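Thursday, November 12, 2020

The Dizon letters came in the mail this morning, all 200 pages of them, and I've read enough to be annoyed. They are being sold as the private mind of a great statesman. What I've found so far is a man who wrote to his brother-in-law regarding drainage and then, on page 31, used the word "destiny" without warning. The blurb calls this candor. I'd call it a letter written by someone who kept carbon copies.

I did like the two to the mayor of Bridska. They are rude and short, and they sound like a person in a bad mood — the rest sounds like a person being painted. The introduction says he never expected any of it to be published. Then why number them?

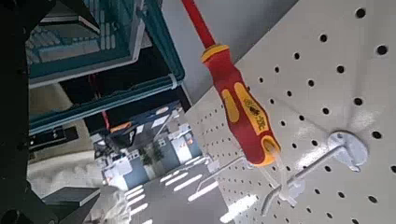
By Crisanto Ambrosio
Grendport

Read the big review over lunch. The reviewer finds the letters "unexpectedly tender" and quotes the same two passages that are printed on the back cover, so I have my doubts about how far he got. He also skips the Pudongate business completely. So does the editor, mostly. The letters stop in April of that year and start again after the vote, and there's one footnote saying some papers were lost in a move. Which move? He lived in the same house for most of his life.

I'm supposed to turn in 200 words on this and I could do it in one sentence. Will give it another evening first. The index is bad too, by the way. His wife has fewer entries than his dog, and the dog's page numbers are wrong.

Soup again for supper. Read the drainage letter a second time and it's better than I said.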